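The Shirt at the Bottom of the Basket

Lucrezia Negri folds 47 garments on an ordinary morning. She has taught the evening folding class in Markstead for three years, and she still begins it the same way, with a heap of clean clothes dumped on a table and no instructions. People pick up the towels first. The shirts get left.

"A towel has four corners and you can find all of them," she says. "A shirt has sleeves, a collar and a hem, and when it comes out of the dryer they are all in the wrong place."

Her method is short. Find two points on the same edge, hold them apart, and let the weight of the cloth do the rest. Shake once. Lay it down - front to the table - and only then start thinking about sleeves. Most beginners skip the shake and spend the next minute smoothing with their palms. 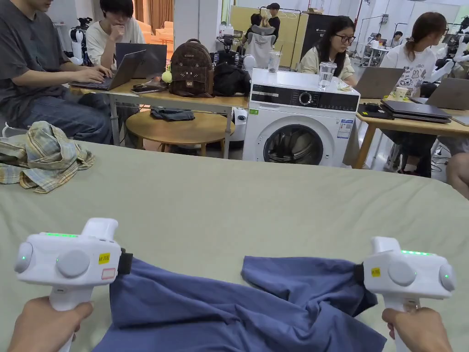

Surface matters more than most households allow for. Negri dislikes bare kitchen counters, where a light knit slides away while you square it up, and she tells students to put a blanket down if they have nothing better. Color helps too. A slate blue garment is easy to read against pale sage green, even while it is still bunched into folds, and a plaid shirt has checks you can line up by eye. Black on black is where people lose a sleeve.

Wiremu Gilchrist took the class in September, after moving into an apartment with one closet. He had been rolling everything. Now he folds shirts in thirds and stands them on edge in a drawer, and he gets 15 where he used to get nine.

"I still roll socks," he says. "I asked her about fitted sheets and she told me to come back next month."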